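Subject: Re: [handheld-demos] Guidance for sites recording demonstrations by hand
From: Siltberg project office
To: handheld-demos list

Dear members,

The project office has received several replies to the draft guidance circulated in August. One of them, from the Botlow site, is reproduced in part, as it raises a point that affects all sites.

> The draft asks us to begin recording when the jaw first touches the item.
> We have been starting earlier, with the approach over the table, and would
> like to know whether those recordings must be cut down. We have 49 of them.

They need not be cut down. The approach is part of the task, and the final text will say so. Operators should start with the jaw open and nothing held, and bring the tool in at the speed they would use for their own hand. Some blur in the background during this movement is accepted.
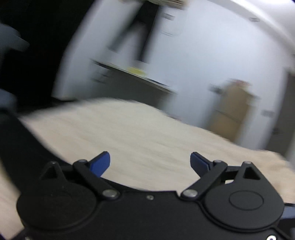
Botlow would add that speed is where our newer operators differ most. Two of them slow down so much near the table that the recordings are nearly twice as long as the rest, and we should welcome a stated limit.

The office agrees that a limit is needed. We propose five seconds from the start of the approach to first contact - longer recordings may be kept but should be marked as slow. Tejada has asked for the same rule to apply to remote-control sessions. That will be dealt with separately, as the delay on the line makes a fair comparison difficult.

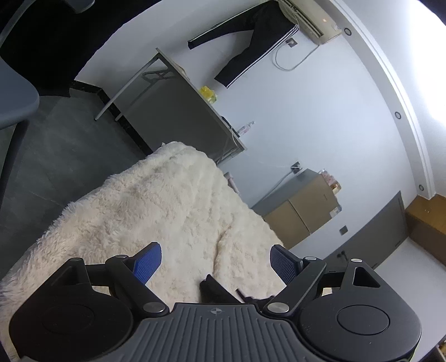

Soft items remain the weakest part of the shared set, and the Cirko software still rejects many of them at the checking stage. Sites are asked to record more work with cloth and bedding, on varied surfaces. Contrast deserves particular care: a dark item lying on a white, long-piled blanket is easy to pick out between the two blue finger pads, whereas white on white has given poor results. Both are wanted, but please label them apart.

Comments on the revised wording should reach this list by noon on Friday.

Yours faithfully,

Siltberg project office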